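**Drerneo handheld gripper pair, after a month on our bench**

We bought the Drerneo set in January to replace an older Waltau pair whose fingers had developed play. Setup took most of a morning. The printed guide covers the left unit properly and then tells you to repeat for the right, but the finger travel has to be zeroed separately on each one. Ours read 1491 and 1548 at full close before we did that.

Finger pads wear faster than I expected. The inner edge of the right pair had rounded off after 46 hours of use, and thin objects began to roll. Replacements are a two-screw job. Order the Cloko pads if you can get them; they fit without filing.

Cables are the weak point. They leave from the rear and pull on your wrist if there isn't enough slack. Leave a loop and check the connector at the start of each shift.

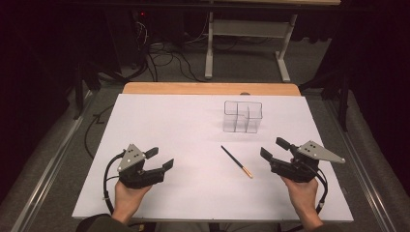
*Bench Maintenance, Perić Automation*

After any pad change we go back to the white board and work with a thin stick and the clear divided box. The dotted plates on top need to stay clean and square to the body. If one gets knocked, recalibrate.

Grip comfort is fine for short runs. The handles are plain and a bit slick with gloves on. Drerneo rates the fingers for over 2000 cycles between checks, and I would halve that.

Four out of five. I'd buy the set again, with spare pads in the same order.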